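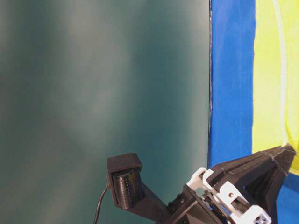
View from the fixed cam, jaws open

Balo planner: grasp point jumps between colors, wrist cam disagrees

Running Balo for planning, Droltell for the segmentation. Blue, yellow and teal fabric-ish stuff side by side. Mask from the fixed cam is fine on yellow, then the target hops to the blue every few frames. Confidence threshold at 70. Tried 96, no detections at all. Wrist cam stream below, same settings.

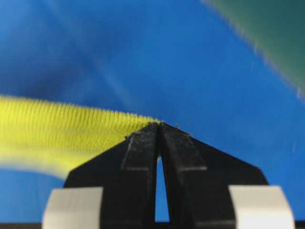 Wrist cam, fingertips at the yellow strap

Anyone seen this? Am I missing a config somewhere

2 answers

Answer 1 (accepted)
Your wrist view has a lot of blur on the strap's lower edge and the green thing in the corner. Droltell hates that. Drop exposure on the wrist cam, add light. Then in Balo turn on target hold so it keeps the last good mask for 2 frames before it switches. Leave threshold at 70. Also check both streams share a clock, mine didnt and I got exactly this hopping.

Answer 2
just use Kiss instead, the Sidari plugin does the masks for you. havent tried it with fabric tho

Comment from asker: target hold did it, mostly. Stil hops on the teal side sometimes. Checking clocks next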